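Search this site Enter keywords Go

About Brikville Laundry School

Last updated: September

We teach people to run launderettes and small hotel laundries. Most of what is said about this trade as an investment is rubbish, and we started the school because we were tired of hearing it. You have probably seen the videos: buy a shop, fill it with machines, go to the beach. Ramiro Peñalver bought a shop on that advice and spent his first winter unblocking drains. He now teaches our opening module, which is mostly sums.

The course runs for 15 weeks, with two evenings a week in class and the rest in working shops. We take 30 students a year. We could take more, and we have been told often enough that we should, but we doubt anyone learns to price a service wash from the back of a lecture hall.

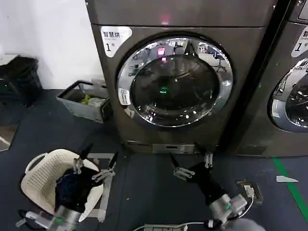
Soledad Sepúlveda runs the equipment module, and she is hard to impress. Her students learn to read a supplier's quote before they learn to read a control panel. She has little time for "smart" anything until she has seen a year of power bills. She does approve of plain numbering, a big 1 stuck on the front corner of a machine where a customer can read it down the phone, and she would put that ahead of most apps. A polished chrome door ring she regards as one more thing to wipe.

Kalevi Keskinen covers water, heat and detergents. He will tell you that "eco" on a drum of powder means whatever the seller wants it to mean, and then make you work out the cost per load.

We don't promise anyone an income. Some students finish the course and decide against opening a shop, and we count that as money well spent — theirs, mainly. We take no commission from suppliers and we don't sell franchises.

Questions about fees go to Ignacio Arrieta in the office, mornings only.

Related
Reading a lease before you sign it
What a service wash really costs
Do loyalty cards work? We have doubts
Term dates and fees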